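From: Shirley Penrose
To: Plaltden Riders' Association members list
Subject: Re: Helmet rules for the March training days

Graham Hollis wrote:
> Could the office confirm whether open-face helmets will be
> accepted at Carkadel this year? Two of our group were told
> no at the gate last time. We would also like to know if
> the fee is still 200 for both days.

Dear Graham, dear members,

Thank you for your message. The training board has reviewed the entry rules, and open-face helmets will be accepted on the road course. They will not be accepted on the closed circuit, where a full-face helmet remains required for all riders and passengers.

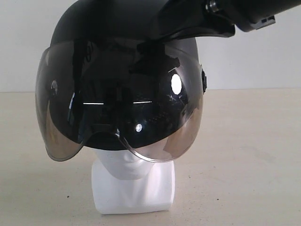

Open-face helmet with tinted bubble visor.

Tinted visors may be worn in daylight only. Riders booked for the evening session, which begins at 6:30 p.m., must bring a clear visor or clear goggles. Dennis Wragg will be at the gate on both days, and his decision on any item of equipment is final.

The fee is now 243 for both days, including lunch. Members who paid the old rate before the change will not be billed for the difference. Places are limited to 4 riders per instructor — please do not travel without a written confirmation from this office.

Requests to change groups should be sent to Reece Fairclough, not to the list.

Sincerely,

Shirley Penrose
Training Office
Plaltden Riders' Association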